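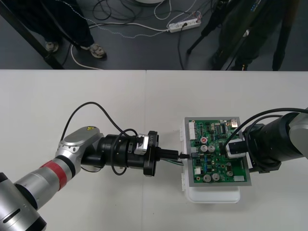 *Station 13, the left arm with the plug, the right arm on the board.*

The company that sold us the arms was called Candard, and the first thing they sent, ahead of the arms, was a box of stress balls shaped like arms.

I had been putting plugs into boards at the Bollcombe plant for long enough that my thumb had its own opinion about the weather. You take the plug, you find the header, you push until it clicks. On a good shift I did it without waking up. My neighbor on the line did it while carrying on a dispute with her sister over a borrowed tent, by phone, one earbud, and in all those months I never saw her miss a click or concede a point.

Then in August they cleared our end of the room and put in a white table, and we were told we'd been promoted.

The new title was Process Companion. It came with a lanyard and a raise that covered the lanyard. A Process Companion stands by the table while the left arm pushes the plug in and the right arm holds the board down, and if either of them stops, the Companion presses a green button on a tablet that says RESUME. If pressing it doesn't help, you press it again. The training took a morning, and most of that was fire exits.

"You're not being replaced," the plant manager told us. "You're being moved up the value chain."

"Is there a chair up there?" my neighbor asked.

There was not a chair. Chairs had been discussed.

What I hadn't expected was how much I would mind its technique. The left one came in too politely. It would bring the plug up to the edge of the board and hang there, considering, like a man deciding whether to knock. I'd find my own thumb pressing against the side of my leg. Then it would push, and the plug would go in, and I'd feel something I can only describe as being beaten at checkers by a refrigerator.

The first week it managed 30 boards in a shift. I used to do 200, and I mentioned this to anyone who walked by slowly enough. The second week it did 66. I stopped mentioning it.

The engineers from Hartono came down to adjust things, and they asked me questions, which was new. How hard do you push? Hard enough. Could I put a number on that? I could not. They had me do it with a little sensor taped to my thumb, over and over, and they crowded around the laptop and murmured at the curve. One of them said it was beautiful. I'd been at Bollcombe through three owners and a flood, and that was the first time anybody had called any part of me beautiful on company time.

They loaded the curve in after lunch. The left arm came up to the board, didn't dither, gave the plug a small lean to the left and pushed.

"It leans," my neighbor said.

"I don't lean."

"You've always leaned. I thought it was your hip."

I watched it do a dozen more. It leaned every time. It was my lean, all right, doing my job at my old bench with no lunch break and no hip.

She went to the Gultska site that fall, where they still do the small harnesses by hand, because the wires are floppy and the arms get upset. She texts me from there. The tent has been returned, with a hole in it, and the matter has been reopened.

I stayed. Someone has to press RESUME, and I've gotten particular about it. On nights when the line runs clean I hardly touch the tablet, and I stand there with my hands in my pockets -- the lanyard catches on the zipper if I don't tuck it -- and watch it work. Around four in the morning it sometimes stops with the plug just short of the header, and the tablet asks me whether I'd like to continue.

I let it wait a minute. Then I press the button, and we both lean.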